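Can a machine do this chore yet? Questions we receive often
Updated October 27, 2026

Can a robot cook dinner for me?
Not a full dinner. The Obi arm in our test kitchen can stir a pot and can put down a lid. It still needs a person to prepare everything.

Why do small kitchen jobs take so long to teach?

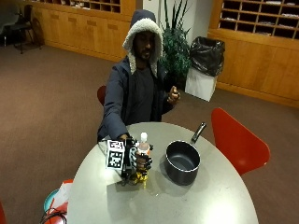
Grip is the hardest part for us at Plilside. A hand must close enough to hold the object and not so much that it crushes it. With a small plastic bottle like the one inside the black glove's fingers, a person feels this without thinking. The glove gives us the finger positions, and we collected 514 grasps before Obi could repeat one bottle well.

Which chores work today?
Sorting clean cutlery and wiping a flat counter. Folding towels works too, but one towel takes 8 minutes — you will be faster.

Is pouring possible?
Sometimes. Water into a wide pan is fine in most of our trials. Oil and thick sauces are more difficult, and the arm stops too late. We work on bottles and saucepans with one person at a table, and the marker on the back of the glove lets us follow the position of the hand.

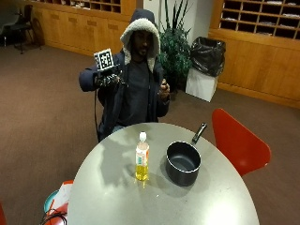

What about workshops and small factories?
Our partner Mamgate uses 2 arms for packing boxes. They pack more than 300 boxes in a shift when all boxes have the same size. With mixed sizes, people are still needed at the line.

Can I buy Obi for my home?
Not at this moment. Trondico will sell it to laboratories first. For homes we have no date, and we prefer not to guess.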